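4. Checking the two arms at the table

By now both arms of the Ludaveck cell should be bolted down and talking to the cabinet. If they aren't, please go back to section 3, pop the kettle on and take your time with it, as everything below gets a good deal harder on a loose base.

1. Turn the key switch to SET-UP. The arms will hold where they are, and you may hear a soft click from each wrist.

2. Run a hand along every cable from wrist to elbow. You want a bit of slack, enough for the wrist to turn both ways without tugging, but not so much that a loop can catch on the table.

3. Wipe the gripper fingers with a dry lint-free cloth. No solvent, please! It dulls the pads and you'll be ordering new ones before October.

4. Choose ARM CHECK on the pendant and set the speed to 2 per cent. Bring the left gripper in to the end of the larger test piece, then park the right one low over the smaller piece.

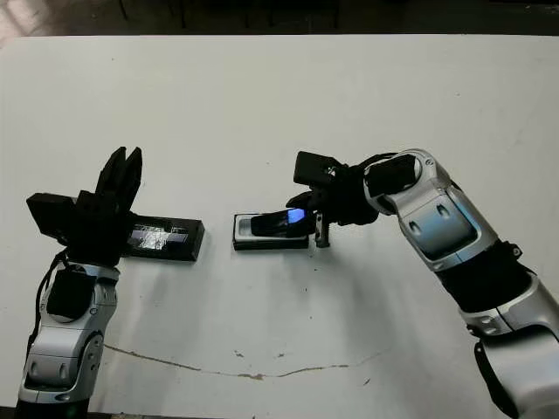
Falby Workshop, Cell Maintenance Team

With the arms in this sort of position, the left fingers should be right up at the end of the black case, and the blue light under the right gripper should be on above the smaller device. If the light stays dark, switch off at the cabinet and reseat the wrist plug before you try anything cleverer.

5. Press STORE on the pendant and wait for the tone. Each arm keeps its own position, so you'll hear it twice.

Note: Marks and fine lines on the white tabletop don't bother the arms, but do give the surface a wipe so grit doesn't find its way under your test pieces.

Caution: Keep your fingers out from between the grippers whenever the pendant is live, even at the lowest speed.

6. Write the hour reading in the cell log. Wrist grease is due every 700 hours and finger pads every 2000, and the elbow covers come off for a proper look at 3000.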